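Travel Boards > Islands and Coasts > Dirnport: three nights or five?

pallavi_c
Wed 7 September
We have nine days in December and I'm trying to split them between Dirnport and somewhere inland. My husband wants five nights on the coast. I've been reading old threads here and half of them say three is plenty and the other half say you should sell your house and move there. Has anyone been lately, in winter? We like walking, old buildings and lunch. We don't dive, fish or dance.
Pallavi Chaudhary

harborrat
Three. You will have seen the fort, the other fort, and the museum about the forts by noon on day two.

huguette_d
I'd say five, and I've stayed there four times so I'm allowed to. The upper town takes a full day if you do it on foot and stop when you should. The coast path to the Barnard lighthouse is another day. Then you need a day to recover from the coast path to the Barnard lighthouse.

harborrat
I did the lighthouse in a morning.

huguette_d
Did you go up it?

harborrat
It was closed.

huguette_d
Well then.

jelle_desmet
The lighthouse has 139 steps and it's only open when the keeper's nephew is in town, so ask at the bakery opposite the bus stop before you walk out. The bakery will tell you he's there no matter what. Ask the pharmacy too and take an average.

On the nights: I'd do four and put the rest in Cerum, up the valley. It's an hour and a half by bus, cooler, and the old coffee houses with the long balconies are still standing, mostly because they're leaning on each other. I wrote up the whole bus situation last winter when I was stuck at a table with time to kill.

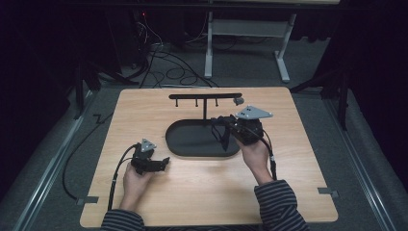

Black stand and tray on the tabletop

The short version is that the bus leaves when the driver has finished eating. The timetable says 8:15. I have taken the 8:15 at 8:05 and at 9:40. Fare was 83 each way and he doesn't give change from anything bigger than a hundred.

pallavi_c
Thank you, that helps. Is the road bad? I get carsick on escalators.

jelle_desmet
The road is fine for the first half. I'd skip breakfast.

xfu_wanders
Please don't skip breakfast in Dirnport, it's the best meal they do! The guesthouse where we stayed (the yellow one behind the customs house, up the stairs with the blue rail) gave us fried plantain, eggs, two kinds of cheese and a cake, every single morning, and the owner stood there until we'd eaten the cake. We paid 3,580 for the two of us for the room, breakfast included, and that was the big room with the sea on one side and the hills on the other. My mother still talks about it.
Xiuying

harborrat
3,580 a night??

xfu_wanders
For the whole stay! Five nights. Local money, before you faint.

harborrat
OK, that's decent. I paid 2,388 for three nights next to the generator.

huguette_d
That's more per night than Xiuying paid, and she had a view.

harborrat
I can do arithmetic, thanks.

huguette_d
Just keeping the thread accurate. Also, was it really next to the generator, or was it the Jacobs place, where the noise is the ice plant? People mix them up. The ice plant stops at two in the morning.

harborrat
It was humming and I was lying next to it. I didn't ask to see its papers.

amberdew
Jumping in for the winter question because I don't think anyone has answered it. I was there in December two years ago and it rained on the first three days, the kind where the street becomes a stream and kids come out to race bottle caps in it. After that it was lovely. So if you book three nights you may get three nights of bottle caps, and that alone would push me toward five. Bring shoes that can be ruined. The square is paved with polished stone, and I went down in front of a wedding.

Museum is small but good on the early settlement, and there's a painted map upstairs with the bay drawn the wrong way around. The woman at the desk will defend it.

Amber Dewulf

jelle_desmet
The map is the right way around. It's drawn from the sea.

amberdew
She said that too, and I still think he held it up to a window. The river is on the wrong side whichever way you stand. I looked from the harbor wall, I looked from a boat, and I went home and thought it over at my own kitchen table.

jelle_desmet
The river moved. There was a flood. There's a plaque.

amberdew
The plaque is about a bishop.

jelle_desmet
The other side of the plaque.

huguette_d
I've read both sides and neither of them mentions the river. It says the bishop crossed "the water," which could be anything in that town.

pallavi_c
I feel I should see this map now. Is there much to do in the evenings if you don't dance?

harborrat
No.

xfu_wanders
Yes! People sit out in the square and play dominoes, and if you watch for long enough somebody moves over and you're in. I lost to a boy of perhaps ten.
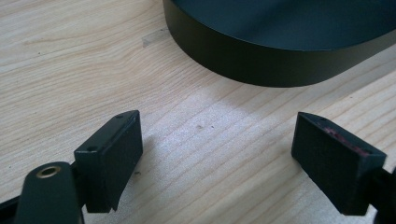
Wood grain and a dark round shape

Also the chocolate place on the corner stays open late. Order the thick one, not the one with milk. The thick one comes with a spoon and you'll need it.

huguette_d
The one with milk is fine.

xfu_wanders
Huguette, I respect your four visits, but it is brown water.

pallavi_c
Right, I've talked it over at home. Five nights in Dirnport, three in Cerum, and one spare in case the bus driver has dessert. I've written to the yellow guesthouse. Two questions left: can you get cash in Cerum, and does the lighthouse nephew come home for the holidays?

jelle_desmet
One machine in Cerum, inside the post office, so it keeps post office hours. Get your cash in Dirnport before you go up. On the nephew, I'd ask the pharmacy.

harborrat
Five nights. Take a book.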